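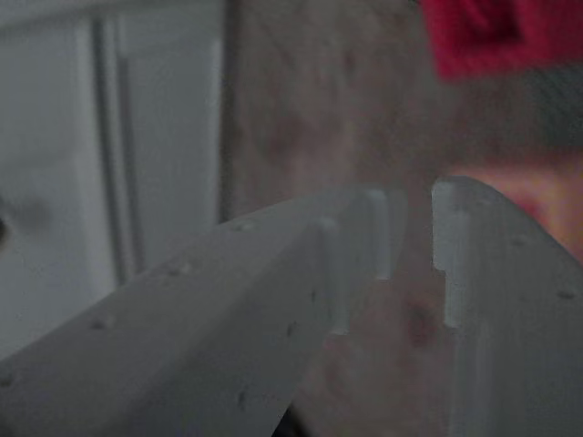 Testa is hiring two core shed technicians for the Rullesell nickel project, north of Hodton. The job is mostly logging support: laying out trays, marking up metres, cutting core, photographing it and getting samples away to the lab. It suits people who look at surfaces closely. Geology training is useful but we can teach the basics.

The positions are full time for six months from March, with a possible extension if the next round of drilling is approved. The roster is 13 days on and eight off, drive in from Hodton or Rumholm. Camp rooms and meals are provided. Shifts start at 6 am.

You will need:
A current manual driver's licence
A pre-employment medical, including drug and alcohol screening
Reasonable fitness, as full trays are heavy even with two people on them
Tidy handwriting and basic spreadsheet skills

A forklift ticket and experience with a core saw would help – tell us if you have either.

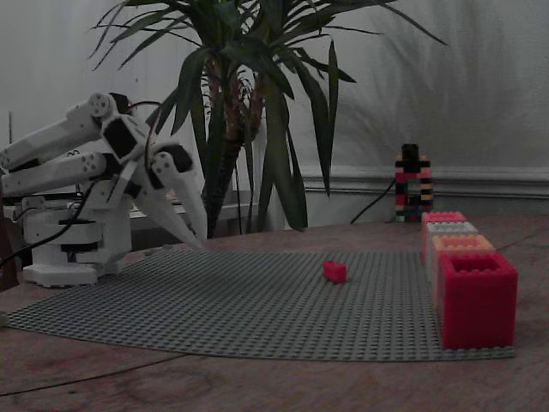 A technician from last season told us the cutting was easier to get used to than the paperwork, and that new starters should ask early how the sample numbers work. Dust and noise are part of the job too. We supply all protective gear except boots.

Pay is by the hour and depends on experience. Travel time from Rumholm is paid, travel from further away is not.

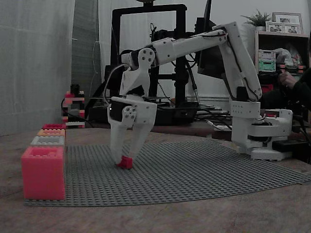

White robotic arm with its gripper lowered.

To apply, send a résumé and the names of two referees to the Testa office in Hodton, quoting job number 1603. A cover letter is optional – half a page is plenty. Applicants must already have the right to work here.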